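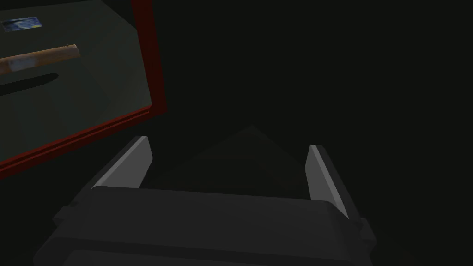
Le robot qui range la vaisselle, on nous le promet pour l'an prochain depuis assez longtemps pour que la promesse ait pris la poussière. Chez Dirnamley, un fabricant de bras articulés installé à Clistville, on la formule désormais avec prudence. « Chez vous, dans une vraie cuisine ? Pas encore », admet Mattes Hinrichs, qui dirige les essais. Il a pourtant passé la matinée à me montrer des réussites sur écran.

Le programme s'appelle Min. Il s'agit d'apprendre à une pince à deux doigts les gestes les plus plats du quotidien : saisir un objet, le soulever, le déposer dans un bac. L'essentiel de cet apprentissage se déroule en simulation, dans un monde calculé où rien ne casse et où l'on peut recommencer toute la nuit. On y trouve un cadre rouge posé de biais, un cylindre brun, un petit rectangle bleu qui fait penser à La Nuit étoilée de Van Gogh, et beaucoup de noir autour. Les doigts sont ouverts, il n'y a rien entre eux.

Je ne demande pas aux ingénieurs de soigner le décor. Mais un évier familial, c'est de l'eau grasse, une fourchette coincée sous une poêle, un verre renversé dont le reflet trompe les capteurs. Hinrichs en convient. Il parle de « l'écart » comme d'autres parlent de la météo, et quand je lui demande combien de temps il faudra pour le combler, il me propose un café.

Les chiffres, il les donne plus volontiers. Sur la dernière série, 1 844 tentatives virtuelles de prise et de dépose ont été lancées avec des objets simples. Les mêmes gestes ont ensuite été reportés sur un bras réel, dans l'atelier d'Endudwood, un sous-traitant qui prépare des commandes de quincaillerie : 800 essais, dont 610 menés à terme sans intervention humaine. La maison s'en félicite. Une préparatrice qui raterait près d'un article sur quatre ne finirait sans doute pas sa semaine.

À Endudwood, justement, j'ai demandé à voir le poste concerné. Le travail consiste à prendre des pièces en vrac et à les répartir dans des bacs peu profonds, selon un bordereau. Les employés le font en bavardant. Ils traitent jusqu'à 600 pièces à l'heure quand les références sont bonnes, et ralentissent dès que les sachets collent entre eux. Le bras, lui, ne ralentit pas : il s'arrête. Quelqu'un vient alors décoller le sachet, appuie sur un bouton et retourne à sa place. Cette personne ne figure dans aucune des présentations qui m'ont été remises.

Le chef d'atelier n'est pas hostile à la machine. Il l'aime bien pour les longues séries, les cartons identiques, les fins de poste. Il l'a fait débrancher en décembre, en pleine période de pointe, et l'a remise en route une fois les retards absorbés. « Quand on est pressés, on le fait à la main. » Dirnamley préfère parler de « déploiement progressif ».

Reste la maison, ce marché dont rêve tout le secteur. L'usine peut se plier au robot : on change les bacs, on peint des repères au sol, on interdit les sachets mous. Personne ne réorganisera son salon pour plaire à une pince. Ramasser les jouets suppose de distinguer celui qu'on jette de celui qu'on garde, et plier un drap-housse met déjà la plupart des adultes en difficulté. Sur ce dernier point, Min n'a pas de résultats à publier. Le textile est « à l'étude ».

On me dira que les progrès viennent par bonds et que les sceptiques ont souvent eu tort. Peut-être. Je constate que les démonstrations portent toujours sur des objets rigides, en petit nombre, posés sur une surface dégagée, et que l'on quitte rarement ce périmètre devant un journaliste. J'avais apporté une chaussette dans mon sac. Hinrichs l'a regardée avec intérêt, puis m'a expliqué que le bras était en maintenance jusqu'au soir.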